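Sultix 2지 그리퍼 한 달 사용기 - 비상정지 풀 때 손 조심

별점 2개. 원래 4개 주려고 했음. 잡는 건 잘 잡는다. 근데 비상정지 해제 동작 때문에 도저히 그 점수는 못 주겠다. 바쁜 분들은 그 부분만 읽으시면 됨.

용도부터. 바 보조용 로봇팔 끝에 달아서 집고 옮기는 시험. 대상은 레몬, 스텐 지거, 유리 비커. 셋 다 성격이 달라서 그리퍼 성능 보기에 괜찮다. 레몬은 굴러가고 지거는 허리가 잘록하고 비커는 세게 잡으면 큰일나고. 도마 위에 올려놓고 하나씩 집었다가 내려놓는 걸 200회 돌리는 계획이었다.

설치는 쉬웠다. 볼트 조이고 케이블 하나 꽂고 끝. 설정 화면은 좀 구식인데 메뉴가 적어서 헤맬 일은 없음. 파지력은 10N으로 제한 걸어놓고 시작. 비커 기준으로 맞춘 값이고 레몬도 이걸로 충분히 들린다. 지거는 표면이 매끈해서 걱정했는데 허리 쪽으로 접근시키니까 잘 안 미끄러짐. 손가락 패드 마찰은 칭찬할 만하다.

소음도 적은 편. 닫힐 때 삑 하는 소리가 있는데 끄는 메뉴를 아직 못찾았다. 아시는 분 댓글 좀.

문제는 143회째. 비커 차례였고 접근 각도가 살짝 틀어져서 내가 비상정지 눌렀다. 여기까진 정상. 바로 섰고 손가락은 벌어진 상태 그대로. 비커 치우고 버튼 풀었는데, 재시작 명령을 안 줬는데도 손가락이 혼자 닫혔다. 버튼 풀고 4초 뒤에. 그때 옆에서 Cosimo Bianchini가 도마 위치 다시 잡느라 손을 넣고 있었고 손가락 바로 옆이었음. 안 다쳤다. 운이 좋았던 거지 장비가 잘한 건 없음. 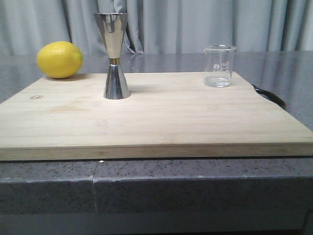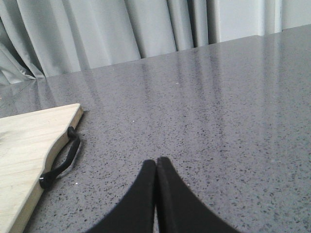

Prostura 조리자동화팀 | 장비 사용기

손가락이 끝까지 닫히는 건 원점 찾기 동작이라고 한다. 판매처 Savwood에 전화해서 들은 얘기. 전원이 다시 들어오면 자동으로 원점을 잡는데, 비상정지 해제도 전원 복귀로 친다는 것. 설명서에는 표 밑에 작은 글씨로 한 줄 있다. 나는 못 봤고 Samuele Farina도 못 봤다. 둘이서 나눠 읽었는데도.

더 찜찜한 건 파지력 제한. 로그 열어보니 원점 찾는 동안에는 10N 제한이 안 먹고 있었다. 기본값으로 돌아갔다가 원점이 잡히면 설정값을 다시 읽어온다. 그러니까 사람 손이 제일 가까이 있을 수 있는 순간에 제일 세게 닫힌다는 얘기. 유리 물건이 손가락 사이에 있었으면 그것도 장담 못함. 비커 먼저 치운 게 다행이다.

재현은 쉽다. 팔을 도마에서 멀리 빼놓고 빈손으로 비상정지 눌렀다 풀기만 하면 된다. 해볼 때마다 똑같이 닫혔음. 팔 자체는 안 움직인다. 그리퍼만 그럼. 그래서 로봇팔 쪽 안전설정만 점검해서는 안 걸린다. Yasuo Sekiguchi가 처음에 팔 제어기를 의심해서 오후 내내 그쪽만 뒤졌는데 멀쩡했다.

지금 우리가 쓰는 방법:
자동 원점 옵션 끄기. 고급 설정 맨 아래에 있고 저장한 다음 그리퍼 전원 한번 내렸다 올려야 적용됨. 저장만 하고 넘어가면 그대로다 (한번 당함).
그리퍼 전원을 별도 릴레이로 빼서 수동 리셋 버튼 눌러야만 들어오게.
비상정지 해제는 작업대에서 손 다 뺀 거 소리내서 확인하고 한 사람이. 이건 Pierina Fabbri가 정한 규칙인데 장비 바꿔도 계속 갈 듯.

자동 원점을 끄면 단점도 있다. 켤 때마다 원점을 손으로 잡아줘야 하고, 까먹으면 손가락 간격 표시가 엉뚱하게 나온다. 지거처럼 폭이 좁은 걸 집을 때 바로 티가 남. 귀찮지만 이쪽이 낫다.

Savwood 대응은 보통. 전화는 빨리 받았고 펌웨어 수정 요청도 넣어준다고 했는데 날짜는 못 준다고. 교환은 안 됨, 사양이라서. 사양이라는 말이 제일 기분 나빴다.

전에 쓰던 Mizuno 그리퍼는 패드가 금방 닳고 느렸지만 비상정지 풀어도 가만히 있었다. 재시작 명령 기다림. 그게 당연한줄 알고 확인을 안 한 우리 잘못도 조금은 있고.

살까 말까 물어보시면, 사람이 손 넣을 일 없는 펜스 안쪽이면 괜찮다. 파지 성능만 보면 값은 함. 우리처럼 작업대 하나를 사람이랑 같이 쓰는 데라면 릴레이 공사까지 할 생각 있을 때만. 200회 시험은 중단했고 설정 바꾼 걸로 처음부터 다시 돌린다. 펌웨어 나오면 별점 수정하겟음.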